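Packing Snack Bars for Mailing
By Divina Tiongson

Leave the bars in their display tray. It saves wrapping them one by one.

What you need
Shipping box a little bigger than the tray
Packing paper
Tape, 3 inches wide

Steps
1. Tape the bottom seam of the box twice and stand the flaps up.
2. Lower the tray in flat. Don't tip it.
3. Lay the bars in the tray at a slant, overlapping. Peanut and dark chocolate bars go in the same way as plain ones, but keep them out of a hot car.

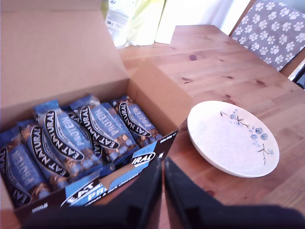 4. Fill the gaps with paper, close the flaps and shake gently. If anything slides, add more paper.
5. Tape the top and put the label on the largest side.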